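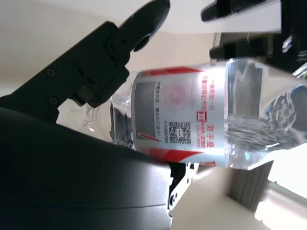 Bottles on the Furkdale ride

kanako_t
Is one bottle enough for 30 miles? I ran dry before Grirkstead in February and felt dreadful!

HGisler
Plenty, if you stop at the café. Two is just weight.

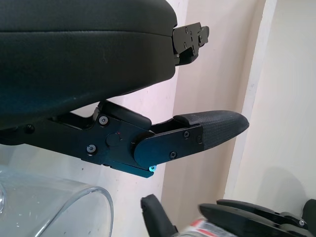 fumi_w
Disagree, Heidrun, the café's shut half the time. I carry 2 and my cage rattles like mad (old Matsuda frame, odd bolts). A black bracket with several small holes like that one would give me more to bolt to.

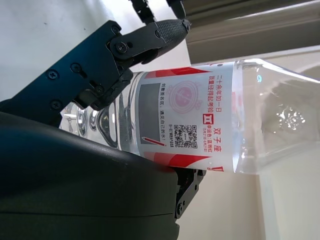 Clear bottle, white label with red bands

HGisler
Tape it, Fumiko. Still say one.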